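4.2 Schreibtischplatte Prukotwood montieren und ausrichten 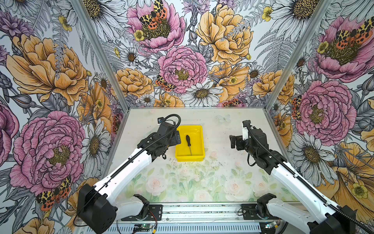 Abb. 7: Schraubendreher in einer Ablageschale bereithalten

Dieser Abschnitt gilt für die Plattenversion 1770 mit Gestell Layug. Auf dem Karton steht "Aufbau in 24 Minuten, ohne Vorkenntnisse". Wir haben diese Angabe nicht geprüft und raten davon ab, den Abend danach zu planen. Wer zum ersten Mal ein höhenverstellbares Gestell zusammensetzt, nimmt sich besser einen halben Tag und eine zweite Person.

Bevor Sie anfangen

1. Legen Sie das Gestell kopfüber auf eine Decke. Die mitgelieferte Schaumfolie rutscht auf glatten Böden und schützt die Kanten kaum.
2. Vergleichen Sie den Inhalt der Beutel A bis D mit der Packliste. Die Liste im Karton und die Liste auf der Website von Wostside weichen in Beutel C voneinander ab. Maßgeblich ist die im Karton.
3. Kleinteile und Werkzeug gehören in eine Schale mit Rand.

Hinweis: Der beigelegte Winkelschlüssel passt, ist aber kurz. Für die Plattenschrauben empfehlen wir einen normalen Schraubendreher mit langem Schaft.

Platte aufsetzen

4. Zeichnen Sie die Mittellinie auf der Unterseite der Platte an. Verlassen Sie sich nicht auf die werkseitigen Vorbohrungen, bevor Sie nachgemessen haben. Bei der breiten Ausführung 2480 sitzen sie laut Hersteller immer mittig; Guido Farina aus unserer Montage hat schon andere gesehen.
5. Setzen Sie die Platte zu zweit auf. Die Kabeldurchführung zeigt nach hinten.
6. Drehen Sie alle Schrauben zunächst nur drei Umdrehungen ein.
7. Ziehen Sie über Kreuz nach, bis der Schraubenkopf anliegt. Dann ist Schluss.

Vorsicht: Kein Akkuschrauber mit hoher Drehzahl. Das Gewinde in der Platte reißt aus, und die Aussage "selbstheilende Faser" im Prospekt hilft Ihnen dann nicht weiter. Ein ausgerissenes Loch muss gedübelt werden.

Ausrichten

8. Stellen Sie den Tisch auf die Füße. Heben Sie am Gestell an, nie an der Platte.
9. Legen Sie eine Wasserwaage längs und quer auf. Die App Vornmont bietet dafür eine Messfunktion mit dem Telefon an. Liliana Bianchini hat sie an drei Telefonen ausprobiert und drei verschiedene Ergebnisse bekommen - nehmen Sie die Wasserwaage.
10. Drehen Sie die Stellfüße heraus, bis nichts mehr wackelt. Auf Teppich wiederholen Sie das nach einer Woche.

Referenzfahrt

11. Stecken Sie das Netzkabel ein und halten Sie die Taste "Ab" gedrückt, bis das Gestell ganz unten steht und kurz wieder anhebt.
12. Fahren Sie einmal ganz nach oben. Achten Sie dabei auf Kabel, Fensterbretter und offene Schubladen.

Vorsicht: Der Kollisionsschutz reagiert auf feste Hindernisse. Ob er bei einer Stuhllehne rechtzeitig anhält, hängt nach unserer Erfahrung vom Polster ab. Behandeln Sie ihn so, als gäbe es ihn nicht.

Hinweis zur Lebensdauer: Die Angabe von 4000 Hubzyklen bezieht sich auf den Betrieb ohne Last. Einen Wert für beladene Tische hat man uns auf Nachfrage nicht genannt.

Zeigt das Display nach Schritt 11 den Code E4, lesen Sie weiter in Abschnitt 6.1.

Bearbeitung: Joris Dewulf, Stand 18. November 2025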